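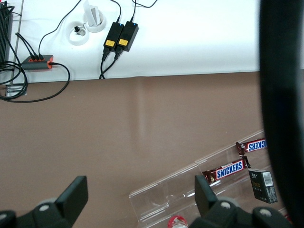 White tabletop, power strip with three plugs in.

15 March 2023

Union papers, Clirville deposit. A good long morning on the Rerier box, which I'd been putting off since January and needn't have, as it turned into the nicest bit of work I've had on this project so far! It's mostly the strike bulletin of the Ukeo dockers' branch, with minutes tucked in between (whoever packed it had their own ideas about order, bless them, and I've kept to those for now).

Scanned up to item 1626. The text recognition copes well with the typed sheets and makes a proper hash of the duplicated ones, so I've been correcting those by hand with a cup of tea and no great hurry. Bulletin 6 gives the print run as 3000, a lot more than I'd have guessed for a branch that size, and I'd love to know whether the Calvo works took a share of them. There's a line in the minutes about "our friends at Calvo" and the cost of paper, but it stops there and the next page is missing.

Two entries in the old handlist are plainly the same pamphlet under different titles. I've left both in with a note, so please don't merge them until we've compared the covers.

Still to do: rename the January scans to match the new numbering, and look through box 2 for that missing page of minutes. Pencils are running low again too.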